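Can a Machine Do Your Chores Yet? Frequently Asked Questions 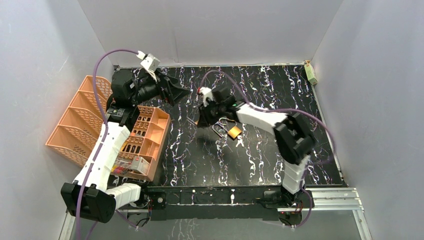 Two arms at the bench, with an open padlock and its keys on the tabletop.

Last updated February 7, 2020. Compiled by Estela Medina and Arnulfo Henao for the Dalldale Home and Shop Automation Guide.

What does this page cover?

Small chores done with the hands, at home or on a shop floor. That means sorting, folding, putting away, opening and closing things, and packing parts. Dishwashers, robot vacuums and lawn mowers have their own page.

Can I buy a robot that tidies a room?

No. You can buy a machine that vacuums the floor and one that mops it. Picking up socks, toys and mail and putting each where it belongs is still research work. The arms we see doing it are bolted down and handle whatever has been put within their reach.

Why is a padlock hard?

A padlock is small, and the key has to go in straight and at the right angle. A person feels the key catch and corrects without thinking. Most grippers have two fingers and little or no sense of touch, so the arm has to rely on its cameras, and the fingers often block the view. The keys are a problem of their own. Two keys on one ring swing around when you lift them, and they lie flat on the table, where there isn't much to pinch.

Why use two arms?

Many chores need one hand to hold and one to work. Opening a jar, threading a strap and turning a key in a loose lock are all like this. A single arm can manage if the object is clamped first, but then somebody has to do the clamping.

Which chores are closest?

Moving rigid items of known size from one bin to another. Milagros Orellana runs a packing line at Jara and has had one arm loading cartons since May. It handles boxes well. It does badly with clear bags, and a worker still clears the jams.

Which are furthest away?

Laundry, cooking from scratch, and anything with loose string or cable. Cloth never lands the same way twice. Folding a towel can be done slowly in a lab. A full basket of mixed clothes can't be done at any speed we would call useful.

How often do the arms get it right?

It depends on the task and on who is counting. Frida Þrastardóttir at Hevach sent us her log for a sorting task with small parts. It lists 2707 attempts, and more than 200 of them ended with a part dropped. She considers that a decent result for small parts and a poor one for a factory.

Do desk trays and organizers help?

Yes. A tray with separate cells gives each item a fixed place, and a fixed place is easier to find than a spot in a pile. The same goes for slotted file holders. If you plan to automate a bench, sort out the storage first.

Will it take my job?

We can't answer for every shop. At Nevel, Catalina Tapia's crew of eight is still a crew of eight after the arms went in. Two of them now spend part of the shift refilling trays and restarting the arms after a stop.

Is it safe to stand next to one?

Follow the maker's instructions and stay out of reach while the arm has power. Even a light arm can pinch a finger. Keep children and pets away from it.

Should I wait before buying?

For the home, yes. For a shop, ask for a trial on your own parts and have someone write down every stop. Don't judge from a video.

How do I send in a question?

Use the contact form and mark it "Chores." Estela reads them all and adds to this page when the same question comes in more than once.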